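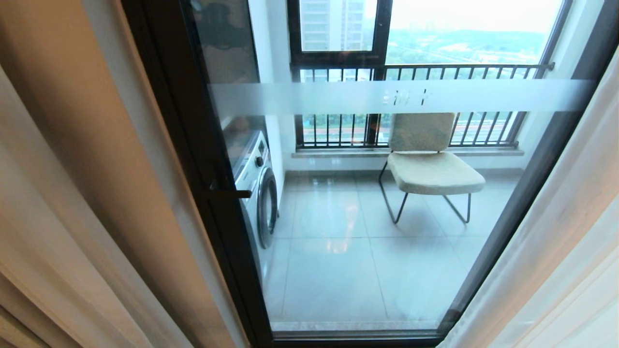 Who decides how a robot should behave inside someone's home?

Mostly the people who build it and the people who run it, working inside whatever law applies where the home is. General safety standards cover a lot of the machine itself, and the everyday manners are left to each company to write down and stick to. Writing them down is our job at Stivullow.

About > Who we are > How we work

We're a small company in Brekent and we write working rules for home robots. Makers come to us with a robot that can already get around a flat and pick things up, and we help them settle what it should do when it gets to a closed door, a curtain, a wet patch on the tiles or a person who has just walked in holding a hot drink. Then we go into real homes and find out whether the rules make any sense. We love this part!

The company began with one rule about doors. We'd been asked to look over a maker's operating manual, which had page after page on batteries and a single line on doors ("avoid contact with closed doors"). Fair enough, but which doors? What counts as closed? What about a door you can see straight through, with a bright space on the other side that looks like more floor? We wrote back with so many questions that the maker asked us to write the chapter ourselves, and it grew from there.

That chapter is now part of the Lorente Rules, our house rulebook. The current edition has 67 rules, every one of them in everyday words. If a rule can't be read aloud to the person whose home it is and make sense the first time, it goes back for another go.

Glass, and what's behind it

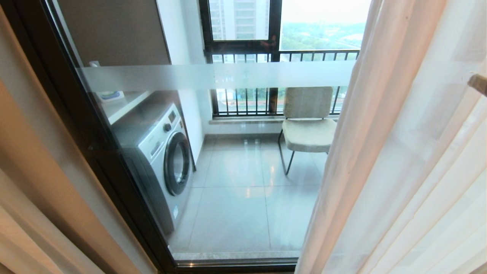 Tess Halloran
Rules and Home Practice Lead, Stivullow

I look after the glass section, and I'll admit it's my favourite. Think of a balcony door with a frosted strip across the middle and a curtain on either side. People read it straight away. You see the strip, you see the handle or you know roughly where to feel for one, and you stop. A robot has to work it out from what its cameras give it, and those cameras are getting the chair outside, the washing machine, the trees a long way down and sometimes a ghost of the living room reflected over the lot.

So the rules start before the door does. Any tall opening with a frame around it is treated as shut until the robot has good evidence that it's open. A clear view through it doesn't count as evidence, and neither does a floor that seems to carry on. A frosted band counts as a strong sign of glass, but a missing band tells you nothing. Plenty of doors have never had one.

We also ask for a stopping gap of 20 centimetres from any glass, measured from whichever part of the robot sticks out furthest. That's usually the arm, and it's the bit people forget. A base can be parked beautifully while an elbow is on its way to the pane.

Reflections get a rule of their own. If something seems to be inside the room and outside it as well, the robot has to slow down and look again from a second spot before it plans a path. Shiny floor tiles come under the same rule. Window light on a glossy tile can look a lot like water, and we'd much rather have a robot that checks twice than one that reports a flood every sunny morning.

Curtains are the next page over. A sheer curtain may be looked at and left alone. If the job really does need it moved, the robot asks first, moves it slowly by the free edge and never pulls down on it. The same goes for heavier ones, with a lower speed.

Then there's the balcony itself. Our rule is that a robot doesn't cross a balcony threshold unless the person in charge of the home has said it may, for that job, on that visit. Enclosed balconies are included. They often hold the washing machine, so the question comes up all the time and makers do push back on it (politely!). We've kept the rule anyway. Stone thresholds come in all sorts of heights, some doors roll shut behind you, and a railing with something to climb on nearby is a place where we want a person thinking about it.

And a window with a view is a window with neighbours. Robots following our rules don't keep pictures of other people's buildings for longer than it takes to find their way around the room.

How a rule gets made

Every rule starts as a note from a home visit. We write up what the robot met and what a sensible guest would have done, and we draft from that. Each draft goes out to 2 readers outside the company, one who builds robots and one who doesn't, and they're allowed to be as rude as they like. After that comes the check list. The full list stands at 234 checks across the rulebook, and a maker can run most of them in an ordinary flat with a tape measure and a patient afternoon.

We publish a new edition each October, and rules do get dropped. One about rugs lasted a single edition before the feedback arrived. It was a bad rule and we're glad it's gone.

Who we work with

Fidport trains the people who set up robots in homes, and its courses use our door, glass and balcony sections as teaching material. Their trainers send back the best questions we get. We also work with makers directly, from two-person workshops up to large firms, and all of them get the same rulebook. We don't sell robots, and we don't take a cut when somebody else does.

If you live with a robot, or are thinking about it, you're very welcome to write to us too. Tell us about the odd corners of your place: the step down to the laundry, the door that only shuts if you lift it, the mirror at the end of the hall. Quite a few rules in the current edition came from letters like that, and we answer every one.

Contact Stivullow, Brekent | © Stivullow | Back to top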